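Foro de traductores autónomos > Salud y puesto de trabajo
Tema: Dolor en la muñeca desde que cambié de mesa

marga_subtitula
Hola. Abro tema nuevo porque el de las sillas ya va por otro lado. Trabajo en casa desde hace años con un escritorio normal, rectangular, pegado a la pared, y nunca me había dolido nada salvo el cuello en época de entregas. En octubre empecé a ir tres mañanas por semana a una oficina que comparto con otras dos personas. Las mesas individuales estaban cogidas y me quedé con la de reuniones. Desde entonces me molesta la muñeca derecha, por el lado del meñique, y a última hora me sube hasta el codo.

El médico de cabecera me ha dicho que descanse y que mire cómo me siento. Lo primero no puedo hacerlo hasta que entregue una serie que va con retraso. ¿Alguien ha tenido algo parecido al cambiar de mesa? ¿Es la mesa, es el ratón o es la edad (cumplí 34, tampoco es para tanto)?

tejedor_de_glosas
Lo más fácil: cambia el ratón. Yo estuve un año echándole la culpa a la silla y era el ratón, demasiado pequeño para mi mano. Me pasé a uno vertical y en un mes estaba bien. No hace falta que sea caro.

Quercus77
No estoy de acuerdo con empezar por comprar. Si en casa no te duele y en la oficina sí, ¿usas el mismo ratón en los dos sitios? Si es el mismo, el ratón no es. Si es otro, llévate el de casa una semana y ya tienes la respuesta sin gastar nada.

marga_subtitula
Uso otro. Lo del intercambio es buena idea, mañana lo llevo.

beatriz_c
Yo miraría la altura. Las mesas de reuniones suelen ser para hablar y tomar notas. Si la silla no sube lo suficiente acabas con los hombros encogidos y la mano doblada hacia arriba. ¿Tienes los codos a la altura del tablero o por debajo?

marga_subtitula
Por debajo, un poco. La silla es una Zamholm que ya estaba allí y sube, pero entonces no apoyo bien los pies.

Quercus77
Pues reposapiés. Una caja de folios llena sirve.

tejedor_de_glosas
Insisto con el ratón. El reposapiés no le va a quitar un dolor del lado del meñique. Eso es de torcer la muñeca hacia fuera, y se tuerce por coger mal el ratón.

ortotipo
O por tenerlo lejos. Con teclado completo, de los que llevan bloque numérico, el ratón queda a un palmo más a la derecha de donde debería. Yo cambié a un Ustix compacto y gané ese espacio. Para quien mete muchas cifras es un fastidio, para subtitular no creo que lo eches de menos.

marga_subtitula
Sí echaría de menos el numérico, lo uso para los códigos de tiempo. Pero lo pienso.

Vuelvo con más datos, que en el primer mensaje fui poco concreta. La mesa tiene el borde curvo y me parece que por ahí van los tiros. Cuando me siento, el portátil me queda centrado, pero el antebrazo derecho se queda sin mesa debajo porque el canto se va hacia atrás. Me apoyo en el canto justo por encima de la muñeca, o no me apoyo. Os pongo la mesa y un ratón negro de los que usamos allí:

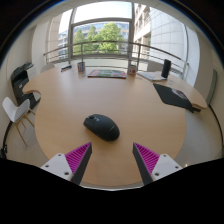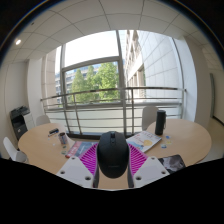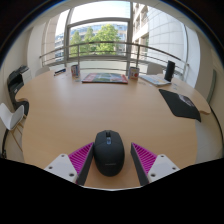
El problema lo noto sobre todo en las tareas de mucho clic. Cuando traduzco de corrido apenas toco el ratón y aguanto la mañana entera. Cuando toca ajustar entradas y salidas, que en Flamura se hace casi todo arrastrando, a la hora y media ya estoy sacudiendo la mano. He probado a echar la silla hacia atrás y es peor, y a meterme más hacia el centro, pero entonces el borde se me clava en la barriga.

beatriz_c
Vale, eso cambia las cosas. En un escritorio recto tienes el mismo fondo delante del teclado y delante del ratón. En un borde curvo, cuanto más te separas del centro, menos mesa hay para el brazo. Con el ratón a la derecha del todo trabajas con el brazo en el aire.

La solución barata es acercarlo todo hacia dentro: el teclado unos centímetros más lejos del borde, el ratón también, y los antebrazos apoyados en la mesa. El portátil elevado y con teclado aparte, claro.

Quercus77
Yo ahí discrepo. Si metes el teclado hacia dentro en una mesa que ya te queda alta, subes los hombros. Primero altura y luego distancia.

beatriz_c
Las dos cosas a la vez, Quercus. No he dicho que no suba la silla.

Quercus77
De acuerdo entonces.

Senga Farquharson
Perdón por mi español escrito, traduzco desde él y no hacia él. Trabajé cuatro años en una mesa redonda de cocina, en un piso donde no cabía otra. Hice una tabla. Compré un tablero recto, lo puse encima de la mesa sobresaliendo un poco por mi lado, y debajo una lámina antideslizante de las que se usan para las alfombras. Lo quitaba para cenar. Nunca más me dolió el codo. La muñeca me siguió molestando hasta que aprendí a usar atajos.

Dos consejos: que el tablero no sobresalga tanto que se vuelque si te apoyas, y que tenga el canto redondeado o lijado. El mío al principio lo tenía vivo y me dejaba una marca roja en el brazo.

marga_subtitula
Senga, me gusta lo del tablero. Tendría que hablarlo con mis compañeros porque la mesa se usa también para recibir a clientes, pero si se quita y se pone no creo que digan que no.

¿Qué grosor tenía? Si ya estoy alta, subir más me preocupa.

Senga Farquharson
2 centímetros. Subí la silla lo mismo. Con uno más fino quizá se comba la parte que sobresale, no lo he probado.

ortotipo
Otra posibilidad es comprar un escritorio pequeño y dejar la mesa de reuniones para las reuniones. En Baert tenían uno de 94 euros, estrecho pero con fondo suficiente. Lo tiene mi hermana y está bien, aunque los tornillos hay que reapretarlos cada poco.

marga_subtitula
No cabe. Lo hemos medido. Habría que tapar el radiador o media puerta.

tejedor_de_glosas
Sigo sin entender por qué todo el mundo quiere hacer carpintería antes de probar un ratón vertical. Cuesta menos que el tablero.

beatriz_c
A mí el vertical me fue fatal. Me pasó el dolor de la muñeca al pulgar. Y para trabajo fino, como mover un subtítulo unos fotogramas, perdí mucha precisión. No digo que sea malo, digo que no le va bien a todo el mundo.

tejedor_de_glosas
¿Cuánto tiempo lo usaste? Las dos primeras semanas son malas siempre.

beatriz_c
Tres meses.

tejedor_de_glosas
Vale, eso es darle una oportunidad.

pilcrow_sur
Aporto lo mío, que es cambiar de mano. Aprendí a usar el ratón con la izquierda hace tiempo por una tendinitis y ahora alterno. Se tarda menos de lo que parece. El numérico además te queda libre para la derecha. Eso sí, con ratones que tienen forma para diestros es incómodo, hace falta uno simétrico.

Senga Farquharson
También lo hago, pero solo para navegar y leer. Para editar no he conseguido ser rápida con la izquierda.

Quercus77
Y los atajos, que los ha mencionado Senga y ha pasado desapercibido. Si el dolor viene de arrastrar entradas y salidas, casi cualquier programa deja asignar teclas para mover el principio y el final del subtítulo. En Flamura está en preferencias, en la pestaña de teclado, y viene vacío de fábrica. Yo tengo siete asignadas y al ratón solo voy para elegir pista.

marga_subtitula
No sabía que se podían asignar. Llevo dos años con el programa y lo he hecho siempre arrastrando. Lo miro esta tarde.

ortotipo
Si luego compartes cuáles has puesto, mejor. Yo tengo cuatro y me estorban dos, que chocan con las del sistema.

marga_subtitula
Pongo cómo va, por si le sirve a alguien.

Llevé el ratón de casa a la oficina y sin cambiar nada más me dolió igual, así que el ratón no parece que sea, o no solo. Después subí la silla y puse una caja de folios debajo de los pies, como decía Quercus. Los hombros mejor, la muñeca igual. Luego metí el teclado y el ratón hacia dentro, con los antebrazos sobre la mesa, y ahí sí he notado diferencia, sobre todo en el codo. Los atajos los tengo puestos desde anteayer y todavía me equivoco, pero ya arrastro bastante menos.

El tablero lo he hablado con los compañeros y les parece bien si lo guardo detrás del armario cuando venga alguien. Voy a esperar a diciembre a ver si hace falta.

beatriz_c
Me alegro. Si en un mes no ha ido a más, bien. Si sigue, pide fisio, que esto cuando se hace crónico cuesta mucho quitarlo.

tejedor_de_glosas
Me alegro también, aunque probar dos ratones casi iguales no es probar un ratón distinto. Ahí lo dejo.

Quercus77
No lo dejas nunca, tejedor.

pilcrow_sur
Una pregunta de paso: ¿la lámina antideslizante deja marca en la madera? Tengo una mesa barnizada de mis padres y me da miedo.

Senga Farquharson
En la mía no, pero la quitaba todos los días. Si la vas a dejar fija, pon una tela de algodón entre las dos y mira cada semana. He leído que algunas se pegan al barniz en verano.

pilcrow_sur
Gracias, pruebo primero por la parte de abajo.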